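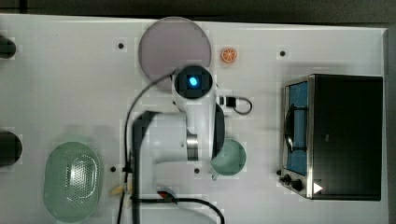
Eating Alone: Solo Travellers and Shared Meals in Small Guesthouses
Merike Lepik and Sigita Stankevičius
Travel and Tourism, second-year project

1. Background
Most guesthouses charge by the room, so a person travelling alone often pays the same as a couple. We wanted to know what solo guests get for that money, and in particular whether a shared table makes them more likely to stay an extra night. Sigita had worked two summers at a guesthouse in Tallau and had seen single guests take their breakfast up to their rooms.

2. Method
We chose 3 guesthouses: Giltis, Brerka and Cifuentes. Giltis has one long table and a fixed supper time. Brerka has small tables only. Cifuentes has both, and guests sit where they like. We left a one-page form in the rooms during February and collected the forms each Friday. The form had 6 questions and a space for comments. Of the 65 forms given to solo guests, 47 came back filled in.

3. Results
Guests at Giltis were the most likely to say they had spoken to another guest for longer than a few minutes. Several had gone on to share a taxi or a walk the next day. At Brerka most people said they had spoken only to staff. At Cifuentes the answers were split, and people who arrived late tended to take a small table.

Talking to others did not clearly lead to longer stays. Most guests had booked their onward travel before arriving and could not change it cheaply. One wrote, "I would have stayed till Sunday but the bus was paid for."

A few guests at Giltis disliked the fixed supper. They found it hard to leave the table early, and one had eaten in town on the second night to avoid it.

4. Problems
February is a quiet month and some evenings at Brerka had a single guest, which makes the question about company rather pointless. We also forgot to ask for age. Merike added it to the form in the last week, but there were too few answers to use.

5. Suggestions
Cifuentes could lay the long table first and leave the small ones for people who ask. Brerka could push two tables together at breakfast. We would repeat the survey in summer, with a question on when onward tickets were bought.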